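Levolari Outdoor Platforms
Products > Mobile bases > Mirkitz M2 > Planning and budgeting guide

Mirkitz M2 mobile base for open paved sites

The Mirkitz M2 is a ground robot base for campuses, plazas, transit forecourts and other large paved areas shared with people on foot. It is sold as a bare base or as a complete unit with navigation, mast and charging dock. This page covers what to specify, what to leave out, and what to put in the budget besides the base itself.

Prices are given on quotation. Lead time for a standard configuration is 14 weeks from deposit. Lead time for a second unit ordered within the same project is 8 weeks.

Site type and surface class

Most buyers start with payload. We recommend starting with the ground. An open plaza looks like the easiest surface there is, and for the wheels it usually is. The difficulty lies in localization and in mixed traffic. Long stretches of slab offer the lidar few nearby vertical faces, and the features that help most may all be at the far side of the site.
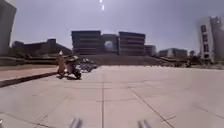
Surface class is therefore entered on the order form as two separate values. The first describes what the wheels have to cross: joint width, height difference between slabs, drain covers, slope. The second describes what the sensors have to work with: distance to fixed structures, planting, parked vehicles that change from one hour to the next. A site can score well on one and badly on the other. The quotation is built from the worse of the two.

Class A: level paving, fixed structures close by on at least two sides. Standard sensor set.

Class B: level paving, fixed structures distant or on one side only. Standard sensor set plus long-range lidar option and GNSS receiver.

Class C: uneven paving, frequent curbs or ramps, any structure distance. Wide track, long-travel suspension, long-range lidar option and a site visit before order acceptance.

Steps are outside all three classes. The M2 does not climb stairs. Where the route meets a flight of steps, plan for a ramp or define the bottom step as the edge of the operating area.

Configurations

M2-B. Bare base with drive, battery, motor controllers and emergency stop. For integrators who supply their own computer and sensors.

M2-N. Base with navigation computer, standard sensor set, front and rear cameras, and fleet software for one site.

M2-X. As M2-N with long-range lidar, GNSS receiver and the Roltach weather cover. Required for Class B and above.

The front camera housing is fixed on all versions. The mast is available in short and tall heights. The tall mast gives a better view over parked two-wheelers and low walls, but it raises the center of gravity and lowers the permitted speed on ramps. If your route has no ramp, choose the tall mast.

Operating speed and mixed traffic

The speed you can plan with is lower than the speed on the data sheet. On a site open to the public the base slows whenever a person enters the outer safety field and stops when a person enters the inner one. Scooters and bicycles are treated as a separate class with a larger outer field. People standing still are given a wider path than people walking away, and a group is handled as one obstacle.

For route timing, take the longest route, drive it once in commissioning mode at an empty hour, and drive it again at the busiest hour. Budget on the second figure. On our reference route of 1,158 meters the difference between the two runs was 258 seconds, which was enough to change the number of units the customer needed to keep the same interval between rounds.

Umbrellas and parasols deserve a line of their own. They hide the upper body, they change the outline of a person from every side, and they move independently of the feet. The M2 person detector uses the legs as well as the torso for this reason. Do not disable the lower sensor row to save on processing load.

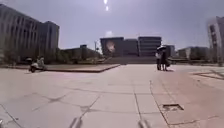
Glare is the other item that gets missed in planning. Cameras facing a low or bright sun lose contrast in the lower part of the picture, where the ground is. The lidar is not affected in the same way, so the M2-X keeps driving on lidar and reduces speed until camera confidence recovers. The M2-N stops and waits. On an open site with little shade this can add up over a day, and it is the usual argument for choosing the X version on Class A ground where it is not strictly required.

Budget lines

The base is normally the largest single line in the first year. The following are the lines we see left out of draft budgets:

Charging dock and its power supply. The dock needs a covered location, a dedicated circuit and a level pad. Civil work is not included in our price.

Mapping. One mapping visit is included with the N and X versions. A repeat visit is charged. Plan for one repeat if planting, fencing or building work is expected on the site.

Spare battery. Optional. Worth having if the working day is longer than one charge and the dock cannot be placed near the route.

Wheels. Tires are a wear part. Rough stone wears them faster than poured concrete.

Network. The base needs continuous coverage over the whole route. Test this before ordering, with the modem you intend to use — a phone test is not sufficient. Open areas between tall buildings can have weak spots in the middle.

Supervision. Local rules may require a person within sight of the unit during the first period of operation. Ask the site owner in writing. This is a staffing cost and belongs in the same budget.

Insurance. Public liability for a moving machine is usually a separate policy from the one that covers the site.

Rent or buy

Rental is offered on the M2-N and M2-X through Moodley. The minimum term is 8 weeks. Rental units come with the short mast and cannot be modified. Rental is suitable for route studies, for comparing sensor sets, and for sites where the permit has been granted for a trial only. Part of the rental fee is credited against a purchase made within the term. The credit does not apply to mapping or transport.

Buy if the route is fixed, the permit is open-ended and the dock location has been agreed. Buyers who have settled two of those three are advised to rent until the third is settled.

Before you request a quotation

Send a site plan with the intended route drawn on it. Mark all curbs, ramps, steps and drain covers. Mark the areas where vehicles are parked, including informal parking. State the opening hours and the hours in which the unit should work. Add photographs taken along the route from knee height, facing the direction of travel and facing back. Eye-level photographs show too little of the ground to be used for classing.
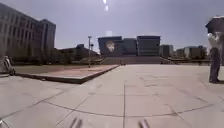

Tshepo Fourie: We sent the plan and the photos and were classed B, which we had expected. What I would add to the checklist is the return direction. Our outbound leg was fine in the morning and the return leg was the slow one, so the interval we had calculated from a single direction was wrong. We ended up renting the X for one term before ordering. The credit was applied as described, less transport.

Reply from Levolari: The order form now has separate fields for outbound and return timing. Where the two differ, enter both and leave the average field blank.

Options and part codes

Tall mast: M2-MT
Short mast: M2-MS
Long-range lidar: M2-LR
GNSS receiver: M2-GN
Roltach weather cover: M2-WC
Spare battery: M2-BT
Wide track kit: M2-WT (factory fitted, cannot be added later)
Charging dock: M2-CD

Quotations are valid until the end of the month following the month of issue. Orders received in December are scheduled from January. Changes to mast height or track width after deposit restart the lead time.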